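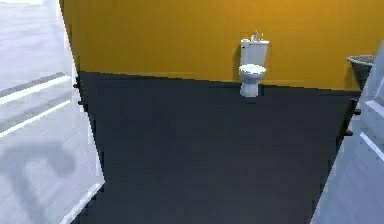 Ravindra Jaiswal

I've been building a little house robot on and off since March, mostly on the end bench at Tevel (that's our shared workshop, the one with the good drill press and the terrible kettle). It's called Tromo. It's meant to trundle between rooms and carry small things, and on a good evening it does! A few people have asked for my notes, so these are the tips I wish I'd had taped to the bench when I started. Half of them are about the virtual house I drive it around in before I let it near a real one. The other half are about screws.

## Build the house before the robot

I know, I know, you want to cut metal. I did too, and my first chassis was 210 mm wide when it needed to be 200 to turn around comfortably in my bathroom doorway. Ten millimeters! I'd have found that out in one evening on a screen.

So model the rooms first. I use a free simulator called Brondau, which is clunky and looks like a video game from my childhood, but it runs on my old laptop and that was good enough for me. You don't need your exact wallpaper. Mine has mustard-yellow walls and I've never bothered to change them. What you do want to get right:

- Door openings, measured at the floor and again at robot height. Baseboards and trim eat more room than you'd think.
- Anything that sticks out low down. Hinges, door stops, that one pipe.
- The change of floor between rooms, with the real height of any lip. Put a ruler on it and write the number down.

Do the bathroom early. It's small and the fixtures have curves that taper in toward the floor, so a sensor mounted low sees much less toilet than one mounted high. Try two sensor heights on the screen before you drill anything.

## Fill the place with furniture

An empty room will tell you your robot is brilliant. Put stuff in it. Dougal Dow, who shares my bench, dragged every model he could find into his living room file and his robot promptly got stuck between two chairs for a whole lunch break, and he learned more from that than from a month of driving around bare floors.

Mix up the shapes too. Boxes are easy. Plants are awful, all those skinny leaves, and chairs with a gap between the back and the seat are worse, because the sensor can look straight through the gap and decide there's open floor beyond.
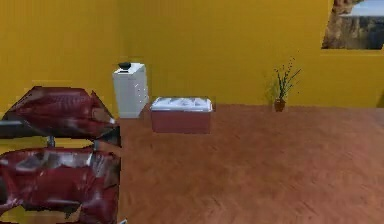 *Living room, low and close by the red armchair. Cabinet, bin and plant over by the wall.*

A trick I like: park the robot right up against the biggest thing in the room and make it find its way out. If it only works when it starts in the middle of the floor, it doesn't work yet. Then move one item, just one, and run it again. I keep a cheap notebook for this and write down what I moved, and I've been grateful for it more times than I can tell you (my handwriting less so).

## Give it small things to look at

If your robot is going to carry things or look for things, start with small clutter up on a ledge or a lid. Big objects on the floor will make you overconfident. Brondau draws little items pretty roughly from across the room, and for a while I was cross about it and kept hunting through the menus for a sharper setting. I never found one I was happy with, and my laptop fan was starting to sound like a leaf blower, so I

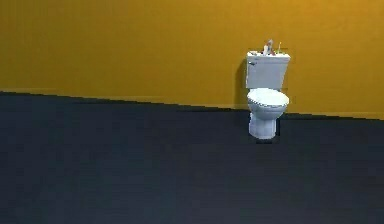
gave up on that and changed how Tromo drives instead. Now it doesn't try to name anything from far off. It just notes "something's there," rolls closer, and looks again. Slower, sure, but I'd happily wait a few extra seconds for the right answer. The same habit carried straight over to the real robot, where the camera is nothing fancy either.

Save your pictures by room, by the way. I dumped nearly 2,000 of them in one folder and spent a very dull evening sorting bathroom from living room.

## Turn slowly

This is my number one driving tip. Fast turns smear the picture, and wood floors with a strong grain are the worst of the lot. Set a turning speed you think is too slow, then take a bit more off it. I also have Tromo stop for a beat after each turn before it looks at anything.

And go around the back of the sofa! Everybody drives past the front, where it's nice and open. Behind it you lose your view of half the room, and legs of other furniture pop up over the top in odd places.

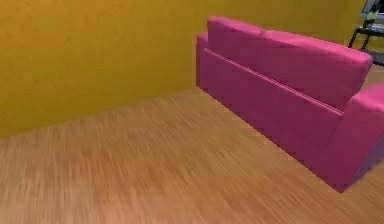 *Around the back of the pink sofa.*

## Now you can go find the screwdriver

A handful for the bench itself:

- Label both ends of every wire. Masking tape and a pen will do.
- Threadlocker on the wheel hubs. I lost a wheel under the lathe at Tevel and had to lie on the floor with a flashlight to get it back.
- Mount the battery where you can reach it with one hand. Mine was under the motor board for ages and I grumbled every single time.
- I run an Iturra motor board and leave its cover off until the wiring is settled, then put it on and keep it on.
- Put the stop button on top, and make it big.
- Use the same screw size everywhere you can. Buy one more bag than you need.

When you first put the real thing on a real floor, go back to the easiest room in your model and do the same drive, same start, same speed. Have the notebook open beside you. Tromo veered left for a week and I blamed the code, but it was a bit of carpet fluff wound around the axle, so check your axles first and then come ask me about the code.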